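Laundry Room Inspection Checklist, Morrison Building
Completed in May, ground floor and lower level
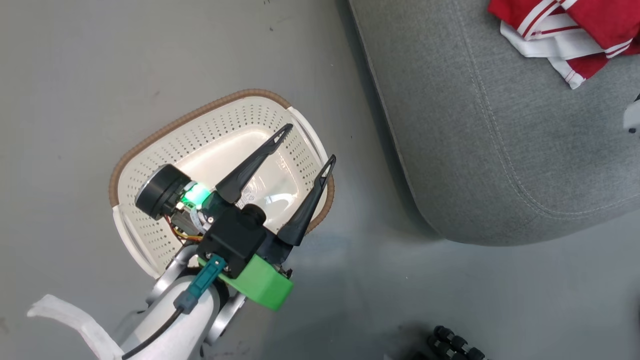

Access and floor
Door closes and latches: OK.
Walkway at least 3 feet clear: OK on the ground floor. Lower level was narrowed by a folding table. Moved back to the wall.
Floor drain open: Slow. Poured a bucket of water and it stood for over 10 minutes. Call Adow Plumbing.
Trip hazards: One mat curled at the corner. Thrown out, replacement ordered.

Washers
Hoses: No bulges or cracks. Washer 3 has a little rust at the cold water fitting. Check again next time.
Shutoff valves turn by hand: OK, except the one behind washer 3. Stiff. Do not force it.
Leveling: Washer 1 walks during spin. Feet adjusted and locknuts tightened.
Door gaskets: Mildew on two. Cleaned with Dilorex, left 15 minutes, rinsed.

Dryers
Lint screens: All present. One has a torn mesh and needs a new one before the dryer goes back in use. Tagged out.
Vent duct: Metal all the way, joints taped. Some lint at the elbow, vacuumed.
Outside vent flap: Stuck half open with a nest in it. No eggs. Cleared.
Space behind dryers: Socks, dryer sheets, a lot of lint. Swept. This was also noted last time, so add it to the monthly cleaning.

Electrical
GFCI outlets trip and reset: OK.
Extension cords: One found feeding a fan. Removed.
Panel door clear: OK. Key is number 192 on the office board.

Chemicals and storage
Bleach and ammonia products on separate shelves: OK.
Labels readable: Clustach stain remover had been poured into an unmarked bottle. Discarded.
Baskets and carts: Check rims and handles for splits. Keep them out of the walkway when not in use.

Fire safety
Extinguisher gauge in the green: OK.
Smoke alarm tested: OK, both levels.

Still open: drain, stiff valve, dryer screen, mat.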